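Workbook – glaze shelf, April, started 7:40 am

Kettle on, kiln cold, so I'm writing this up before I forget what I did with the Osen batch.

Cracked the lid at 76 degrees, which I know, I know, but I had my gloves on and I couldn't stand it any longer. The tenmoku on the tall mugs is gorgeous! Breaks to a proper rust on the rims and goes nearly black where it pools round the handle. Same bucket on the bowls came out flat as a boot. Only difference I can find in my notes is that the bowls went on after lunch and I didn't re-stir (my scrawl says "quick dip, fine", so thanks for that, past me). Heavy stuff sinks, top of the bucket is mostly water and hope.

So today I sieved the whole lot again through the 80s mesh and got a spoonful of grit out of it, some of it sand coloured and one bit I'm fairly sure was dried clay off somebody's sleeve. Hydrometer reads thicker than last month. Added water a splash at a time and did 28 test tiles, numbered on the back in oxide because the pencil burns off – learned that one the hard way with the Brustach order.

Cones: the witness cone on the bottom shelf was barely bending and the top one was lying down flat. That's a big spread. Zofia Jabłońska reckons the bottom element is getting tired and I think she's right, it's slow to colour up when you peek through the bung. We've put 3,000 aside for elements and a new thermocouple and I'd rather spend it now than lose another 40 pieces. Rang Alden for a quote, waiting on them to call back. 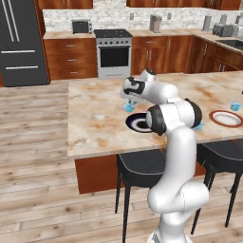 The pale blue is my next headache. I want it soft and milky, and every recipe I've tried so far goes either swimming pool or dishwater. Against tan marble a light blue still reads as blue even when the thing is tiny, like the little one under the gripper, and that's near enough the strength I'm after on the Ziółkowski cups. Going to halve the cobalt and bring the tin up a touch, on the white body first and then the speckled one. If it crawls again I'll look at the bisque before I blame the recipe.

To do: wash the bats, kiln wash the middle shelf (there's a drip the size of a pea stuck to it), label the buckets on the LIDS AND the sides, find the other pair of tongs. Whoever used the good banding wheel, please wipe it down, there was slip set hard in the grooves. Firing again once the tiles are bone dry.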